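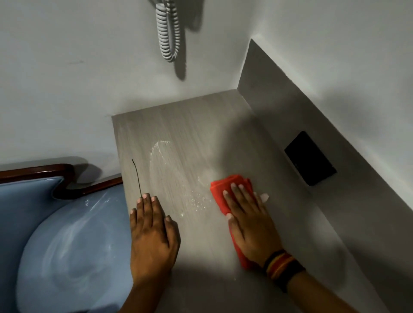 Moving out in October - what do landlords really check?

tilcombe_jo
Lease on my place in Galtelthorpe ends Mon 31 October and I'm already losing sleep over the deposit. It's $1000! The building went up in 1932 and the windows stick, the hall floor slopes, you name it. Do I fix small stuff or leave it?

pengfan4
Leave it. Wear and tear is on them. I've moved five times and only ever lost money once, over a missing key.

Chepkoech Owino
Gotta disagree with pengfan4. My last landlord went over everything with a flashlight - kitchen first, then the closets.
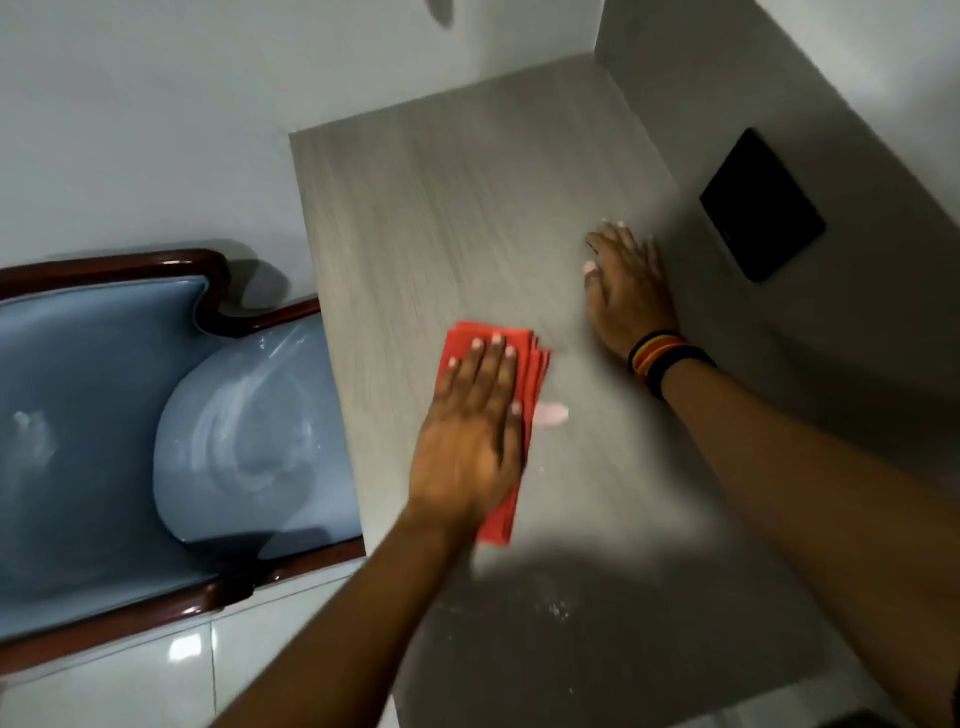
And get the walkthrough in writing. Mine promised me the full amount out loud, then kept up to half of it for "repainting." I had no proof of anything.

pengfan4
That's one bad landlord though. Most just want the keys.

tilcombe_jo
Ugh, ok. Asking for a written walkthrough tomorrow. What about the furniture that came with the place?
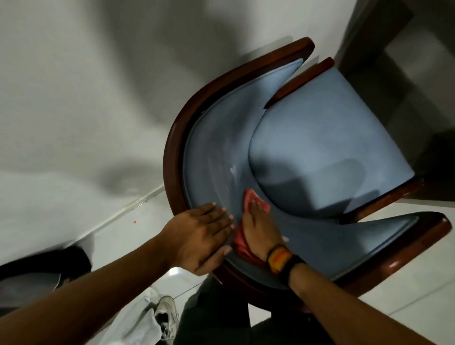

Re: furnished rentals

Jeptoo Kimaro
Dig out your move-in list and go by that. If you never got one, email them now and ask.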